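Home
Jobs
Pichler Secondhand, Sernberg
Sorting and folding assistant, part-time, two openings

Do you have opinions about how pants should be folded? Have people asked you to keep them to yourself? We may have a job for you.

Pichler is a secondhand clothing warehouse on the edge of Sernberg, in the old bottling hall behind the bus depot. We take in clothes by the sack, sort them, fold them, and send them out to 13 small shops that would like them to arrive looking as if someone cared. Denim is the largest part of what comes through the door, and in November, when everyone in the county cleans out a closet on the same weekend, it is very nearly all of it. Last November we handled 3000 pairs of jeans. Two of our folders have since moved on to jobs where they sit down.

What you would be doing

Opening sacks. This is less exciting than it sounds, and now and then more.
Checking every piece for stains, holes, dead zippers and things left in pockets. Money goes in the jar by the office. Tissues go in the trash. Love letters go to Heather MacKinnon, who runs the floor and has a drawer for them.
Folding to the Pichler standard, which you will learn in your first week and then be unable to stop doing at home.
Stacking by waist and inseam, tagging, and loading the Lolley carts for the morning truck. The carts pull to the left. All of them. We have written to the company.

What we mean by folding

Jeans are where new people come to grief. A sweater will forgive you; a pair of jeans remembers how it was treated and leans over on the shelf to tell the customer. Every pair starts flat on a white surface, back side up, so the label and the pockets can be checked before anything gets folded.
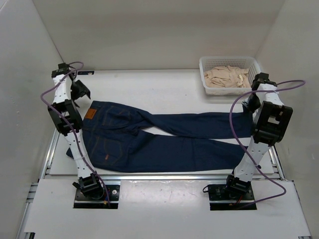

Folding at Pichler starts with the legs, and the fold itself is the easy bit. What we pay you for is the ten seconds before it. A pair laid out like this one, dark blue with a brown leather patch by the waistband, looks fine from across the room, but one leg angles up while the other runs straight, and there is a small twist at the crotch. Fold it now and you have folded the twist in too. So you take hold of the hems, straighten both legs, smooth the seat with the side of your hand, and only then bring one leg over the other. Pockets stay on the outside. We will not discuss the alternative method.

Who we are looking for

Someone who can stand for a shift, lift a full sack with a second person, and tell navy from black before coffee. Experience is welcome but so is none. Mathias Fankhauser came to us from a bakery and now has the neatest stacks in the building, a fact he brings up.

Hours and pay

Mornings, 7 to 11:30, four days a week. The pay is 1285 a month before tax, with paid vacation and first pick of the rack at staff prices. Work shoes are provided. The radio is shared, and the Dillosari truck drivers get to choose the station while they load.

How to apply

Send a short note to Heather MacKinnon at the warehouse office, or drop it in the mailbox at the side door - the front one sticks. A page is plenty. We had 183 applications last time and read them all, including the one in verse. Tell us when you could start and which item of clothing you least like to fold. If the answer is fitted sheets, we don't carry them.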